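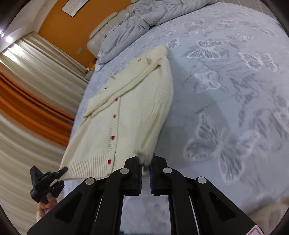
The cream cardigan laid out on the bed, buttons uppermost, with one sleeve folded along the side.

Caring for heavy knitwear between seasons

23 June 2021

Readers of this blog will be aware that the household's winter woollens are put away each June. Several correspondents have asked for the procedure to be set out in full, and the present entry is intended to meet that request. It concerns chunky knits only. Fine jumpers and scarves were dealt with in an earlier entry, which remains valid except for the paragraph on tissue paper.

The cardigan with the four red buttons is the most difficult piece in the wardrobe. It is a cable-and-rib knit, off-white, and heavy for its size. I bought it at the Grolbridge wool fair from a stall trading as Skindska, and was told at the time of purchase that it should never be placed on a hanger. I disregarded this advice for one winter. The shoulders grew two distinct points, and a good deal of steaming was needed to remove them. It has been stored flat ever since.

Folding is carried out on the bed. The dining table was used in former years, but it is too narrow for a garment with its sleeves out, and the varnish is inclined to catch on wool. The cardigan is placed with the buttons facing up and fastened. The hem is then drawn gently towards the foot of the bed until the button band lies straight. A knit of this weight gathers in small ridges under its own bulk, and any ridge left in June will be a crease when the box is opened again.

The sleeves follow. Each is brought in along the side of the body, with the ribbing running the same way as the front. I was taught to cross them over the chest, and continue to see this recommended. In my experience it produces a lump beneath the collar and should be avoided with anything cabled. Once both sleeves are in place, the hem is folded up by a third and the collar end brought down over it.

Washing takes place beforehand. I use 20 millilitres of wool wash in a basin of cool water and leave the garment to soak for 12 minutes. It is pressed in a towel and dried flat on a rack in the spare room, away from the window. The drying time depends on the weather — this month it was slow — and no knit should be boxed while there is any doubt about the cuffs, where damp lingers longest.

For storage I have settled upon the Potgieter cotton box, large size. It holds 11 of our heavier pieces if they are stacked with care, the heaviest at the bottom. The Flamby vacuum bag was tried and is not recommended for this purpose. The cables came out flattened and had not fully recovered by the following month. For bedding it is perfectly adequate.

Birthe Brynjólfsdóttir, whose letters on Icelandic jumpers have appeared here before, has written to recommend a sachet of dried lavender weighing roughly 200 grams for a box of this size. I found that quantity rather strong and have reduced it by half. She also advises turning the whole stack over in the middle of the summer, a practice I had not come across and shall adopt this year.

One matter is outstanding. The thin dark stitching along the button placket needs to be looked over before the cardigan is worn again, and I have not yet found a thread that matches it to my satisfaction. Any reader who knows of a supplier selling single reels by post is invited to write to the usual address.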